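From the Dardale Village Newsletter

Keeping in touch: the telephone circle starts up again

Well, the clocks have gone forward, the daffodils are nearly over and I am glad to tell you that our telephone circle is back after its winter rest. Those of you who joined in last year will know how it works, but we have had quite a few new households move in along Bremix Lane since then, so please bear with me while I go over it all again.

The idea is a very simple one. You put your name down, you tell us which mornings suit you, and once a week you ring the next person on the list for a chat. They ring the next, and so on round until it comes back to the start. It needn't be a long call. Ten minutes over a cup of tea is plenty, although I have to confess that mine have been known to run on until the potatoes boiled dry (twice in March alone, and the second time I lost the saucepan).
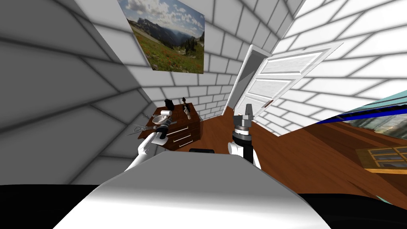

We began with just 7 names, most of them from the Thursday lunch table, and by last autumn we had 40. I would dearly love to see us reach 75 this year, and I don't think that is a silly hope when you consider how many of us there are between the mill and the top of the hill. You don't have to live alone to join, and you certainly don't have to be retired. One of our keenest callers last year was a young mum who said she was longing to talk to somebody about anything at all that wasn't nap times.

I have been thinking a good deal about telephones while getting the list in order. When I was small we had no phone in the house and had to walk down to the box outside the Xavier Tea Rooms with our coins held tight in a hanky. There was always a queue on a Sunday evening, and everybody in it could hear everything you said, so you learned to keep your news short! My aunt over in Pranivport had one of her own in the hall, and she answered it in a special voice she never used for anything else. We children used to beg her to do it when it hadn't even rung.

These days we can send a message to the other side of the world without getting out of the armchair, and I wouldn't be without it, especially for pictures of the grandchildren. But I still think there is something about hearing a voice. You can tell at once if a friend has a cold coming, or is a bit low, or is bursting to tell you something and waiting to be asked.

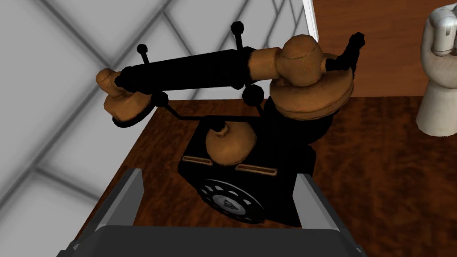

An old-style telephone in black and brass.

If you would like to join, there are forms on the table by the library door, or you can ring Dardale 243 and leave your name after the tone. Please speak slowly, as the machine is rather crackly and last year I spent a whole week trying to find a household that I had misheard from start to finish. Do say if mornings are no good for you. We have a small evening list too, which could do with a few more.

Names in by Sun 23 April, please, and the first calls will go round in the week after that. If you are already on the list and happy to stay on it, you needn't do anything except keep your line free and the kettle full.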